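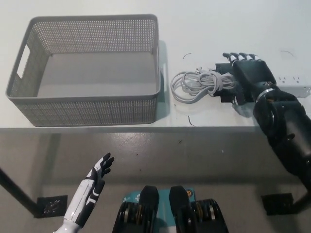 Unit 4 – Cables and power strips: how to put them away

Handout for the evening course "Order in the Small Office", Kultside. Teacher: Stojan Omerović. Room 426, please bring your own notebook.

In the last unit we sorted papers. Today we take the things that lie under and behind the desk, and which most people only push aside with the foot.

1. Unplug first. Everything must be out of the wall before you start to coil. Wait a little if the strip feels warm.

2. Coil in wide loops. Do not wind the cable tightly around the strip. A tight bend at the place where the cable enters the strip is where the damage begins – please check this place every time.

3. Choose an open basket. I prefer plastic with small holes in the walls, as the dust does not collect so much and you can see a little what is inside. A handle opening in the short side helps when the basket stands on a high shelf.

4. One strip, one basket. Put the strip in together with its own cable, and leave the rest of the basket free. 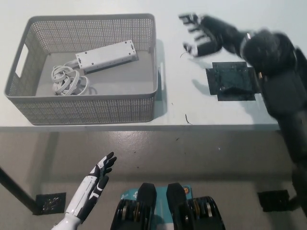

Fig. 2. Power strip and coiled cable together in a grey basket.

5. Write a label. The name of the room is enough. In the Yordanov office, where I worked before, we had 80 cables and no labels, and every August we bought new ones.

Homework: empty one drawer with cables at home. Make two groups, "I know what it is for" and "I do not know". Bring one piece from the second group to the next lesson.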